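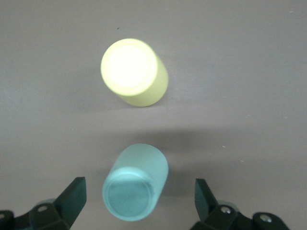 The yellow cylinder and the pale blue one, on the gray tabletop.

Mernesby Toy Library
Minutes of the spring meeting, April 26, 2019

Notes are mine again, so please forgive the rambling. If I got something wrong, tell me before the next meeting and I'll fix it. We had nine of us at the start, and one more came in during the puzzle discussion with a very welcome box of donuts.

Last minutes

Read and approved. One correction: the floor mats went to the Bikbridge playgroup on loan. I had written that we gave them away, which caused a bit of a stir over there (sorry, Bikbridge!). They'd like to keep them through the summer and we said yes.

The colored cylinders

This was the big one and we spent most of the evening on it. We all agree the cylinders are the best thing we bought last year. They go out nearly every week, the toddlers love them, and the older kids use them for shops and castles and who knows what. The trouble is getting the whole set home again. The Herel set has 12 in it, and when I went through the bag before the meeting I found the yellow, the pale blue and seven others, so we're down three. Missing are the dark red, the orange and the white.

We talked about whether to charge for lost pieces. I was against it and so were most people, and I'll admit I got a little heated. Families on a tight budget are the ones we're here for, and a surprise bill over a toy would scare me off too. Somebody made the fair point that a reminder costs nothing, so we're going with a card in every bag that lists the colors. You tick them off on the way out and again on the way back in. I'm making the cards this weekend.

Then came the question of names. The catalog calls the blue one "aqua," our list calls it "light blue," and at least two parents have called it green when returning the set. I put it next to the yellow one on the table and we all looked at it for far too long. One vote for teal, two for seafoam, everybody else for pale blue. Pale blue it is! The yellow is quite a soft yellow too, more lemon than egg yolk, but there's only one yellow in the set so we left that alone.

Replacements: Grecu sells single cylinders as well as sets, and I'll write and ask if they still make these colors. If they've changed the shades we'd take whatever is closest. We'd also like to know the best way to clean them. I've been wiping ours down with a damp cloth and a drop of dish soap and that seems fine to me, but one of us runs hers at home through the dishwasher and swears by it. Please don't do that with the library's set until we hear back.

Bags

The drawstring bag for the cylinders is on its last legs. The cord has pulled out twice and I'm done threading it with a safety pin. Offer of a new one sewn from leftover curtain fabric, gladly accepted. It needs a wide opening so small hands can get in, and a clear pocket on the outside for the color card. If there's fabric left over, the train tracks could use a new bag as well.

Puzzles

Short one. The farm puzzle is back, complete, after all that. The fire engine puzzle is still short a wheel and will go in the craft bin if it doesn't turn up by the end of May. We stopped here for donuts.

Money

We have $633 in the account. Hall rent is paid through December. I asked if we could set a little aside for the cylinder replacements and a new dump truck, and everyone was fine with that as long as I bring the prices back first. No other spending tonight.

Opening hours

The Saturday morning slot is staying as it is. There was a request for one late afternoon a week for people who work, and we'd all like to do it, but we don't have enough hands yet. Parked until the fall. If you could cover even an hour, come find me at the desk.

Odds and ends

The shelf by the door wobbles again. Heavy boxes go on the bottom, please.
The sign-out book is nearly full, so I'm picking up a new one.
A bag of dress-up clothes was left on the step. Lovely stuff, all going through the wash before it goes on the rail.

To do

Color cards for the cylinder set: me
Letter to Grecu about single colors and cleaning: me
Price for a dump truck: me, apparently
New drawstring bag: in hand
Note in all three missing colors' names on the board, in case they're under a couch somewhere: done before we locked up

Next meeting is the last Friday in May, same room. Bring a mug, we ran short.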